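Home News Clubs Events Archive Contact

Club season starts with shells and paper towels

12 August 2026

The robotics club at Gultgate meets in what used to be a typing classroom, and most of the work this summer has gone into one arm and one gripper. The students call the project Nostisis. Its job is to pick up small, awkward objects and set them down again without breaking them.

"We started with blocks, and blocks are too easy," said the club's faculty adviser, who teaches physics at the school. "A block has flat sides. You close the fingers and you have it. So we moved on to things that roll or crumple."

The students logged 236 attempts in the first stretch of practice and got a clean lift on 106 of them. The adviser said that was lower than the group hoped for.

"They wanted to change the motor right away," the adviser said. "I asked them to read the log first. A lot of the misses came from the approach angle, and a new motor won't fix that."

The club plans to enter the Krishnan Challenge in September. Each team gets 60 minutes at the table and does not see the objects beforehand. Last year's team used a gripper with plain fingers. A senior who works on the software said the lighted pads took some getting used to.

"The glare bounces off anything shiny," the senior said. "You tune it for one tray, then you switch trays and you're tuning it again."

Money is the other issue. The club has a budget of $4,000 for the year, part of it from Grikomeck, a local machine shop that also lets students use its mill after hours. Travel will take a good share of that.

New members don't need to know how to code. The adviser said first-year students usually begin by setting out objects and keeping the log, then move to the controls when they feel ready.

"Some of them never want to drive it, and that's fine," the adviser said. "We need people who write things down."

A second-year student said shells are the hardest so far.

"One end is wide and the other end is narrow, so where you grab it matters a lot," the student said. "I still don't have a spot I trust." 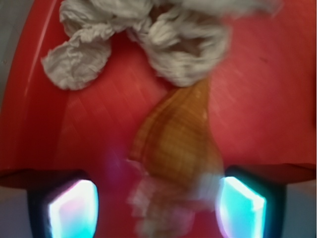
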